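Evening, kitchen in Jemville

Gripper maintenance day, the second one in April. 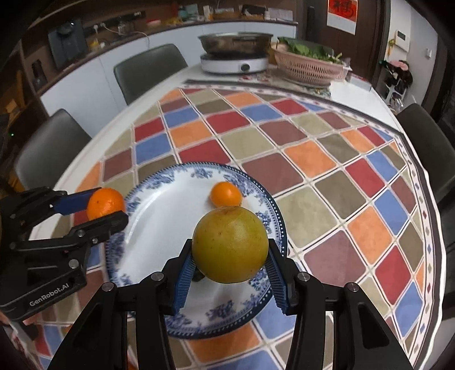 Today I changed the finger pads on the gripper I call Kerby, and I want to write down how it went before I forget. The old pads were polished smooth in the middle after 432 grasps, and the left one had started to lift from its arm at the bottom corner. I warmed the glue a little, pulled slowly, and cleaned the metal with alcohol until the cloth stayed white. The new pads are the blue ribbed ones from the shop in Fistberg. For testing I use fruit and the flowered plate, as always. The big citrus is the hard case, because it fills almost the whole opening and the pads must hold it from both sides at the middle. The small mandarins are for the other gripper, which still has its pads from the winter. With these I check that the jaw does not squeeze too much.

The screws gave me more trouble than the glue. One of the round heads on the upper part of Kerby was loose by nearly half a turn, and I am sure I tightened it last month. So this time I took all of them out, one after another, put a small drop of thread lock on each and went back to the torque mark in the Dursun notes. Then I left it alone for 40 minutes. I am not patient, so I washed the vegetables.

After this came the zero position. I closed the fingers with nothing between them, read the opening, and it was 5 tenths of a millimeter off. The new pads are thicker than the worn ones, so this is normal, but I had forgotten to expect it and I was worried for a while. I wrote the new offset on the tape inside the case lid – the old number is crossed out but can still be read.

I did 9 slow closings with the trigger and listened. There is a soft click near the end of the travel, on the right side only. It was there before the pads, I think. I wiped the slide and put one drop of oil, and the click became smaller but did not go away.

To do: order one more pair of pads, check the screws again after the next long session, look for the small hex key. It must be somewhere under the table.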